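4.2 The open day as a field site

I should say up front that we never planned to study the open day. The Estus house was booked for it long before our project had any results worth showing, and when Kirsten Vachon asked me if we could put on "something with laundry" for the visitors, I said yes mostly because I like her and the coffee there is good. By the end of the afternoon I had filled 16 pages of my notebook (small pages, big handwriting), and on the train home I started to think that the things people said while they watched were better material than anything in our interviews.

So, the setup. Visitors came through in small groups, 249 of them over the whole event, which was a lot more than the house is used to. Downstairs they got the Mamen talk, with slides and a short film. Upstairs they got us. I did the welcoming and Alžběta Šimek did the demonstrating, and we kept the talking to a minimum so that people would fill the silence on their own. They did! Each group stayed 15 minutes, and then somebody from downstairs came up and politely moved them along.

We had decided early on to work in a bedroom with regular household stuff in it. The Donodard lab had offered us their test bench, with the white tabletop and the identical gray squares of cotton, and I'm still grateful for the offer. But our question was how people judge a machine's handling of things they have handled themselves all their lives, and I don't know anyone who has strong feelings about a gray square. Everybody has feelings about a towel on a bed. Alžběta would take hold of a piece of cloth with the hand-held gripper, lift a fold, let it go, and take it again somewhere else, and the recordings went into the same collection as our other sessions (2,091 grasps in the version used for this paper).

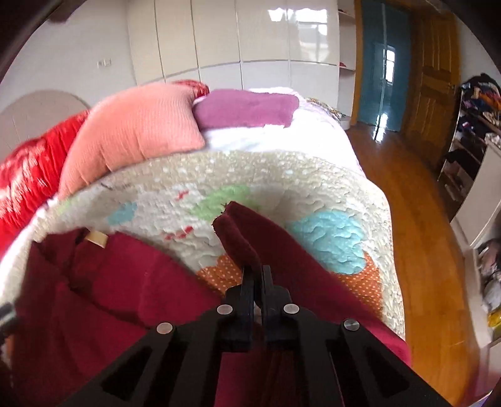
What surprised me was how quickly people stopped looking at the tool and started looking at the cloth. In the first minute we'd get the questions you would expect: how much does it weigh, where is the motor, can it do shirts. Then someone would lean in and say a thing like "no, you want to get it by the corner," and from then on the group was folding along with her. I saw people pinching the air. One man took off his scarf and showed his daughter, right there in the doorway, how his mother had taught him to find the edge of a sheet with his eyes closed. I wrote down as much of that as I could, and I've used his phrase "reading the hem" as a code in Section 5, where it covers all the comments about finding an edge by touch.

The second thing was impatience, and I want to be careful with it. Boyer's model of spectator trust, which we follow in most of this paper, treats impatience as a sign that trust is dropping. On the day it sounded different to me. When people groaned at a slow grasp, they were groaning the way you do at a cousin who is taking forever with the cards. They stayed, they teased Alžběta, they asked to have a go. I coded these remarks as "friendly hurry" and kept them apart from the plainly negative ones ("I'd have the whole basket done by now"), but the line between the two is thin, and when Kirsten coded the same notes she drew it in a different place. We talked through each disagreement and kept both labels wherever we couldn't settle it.

Some visitors did get a turn. We let them hold the gripper for a grasp or two if they asked, and I wish I had been stricter about writing down who had and who hadn't, since it clearly changed how they talked afterward. People who had tried it said "I" and "my fingers." People who hadn't said "it." My notes only let me make that comparison for the later groups, so please read Table 3 with that in mind.

We went back to Estus in May with a proper protocol, consent forms in two languages and a second note-taker, and that visit is described in the next section. It was tidier in every way. I did miss the scarf man, though, and several of the codes we ended up using come straight out of the first, messier afternoon.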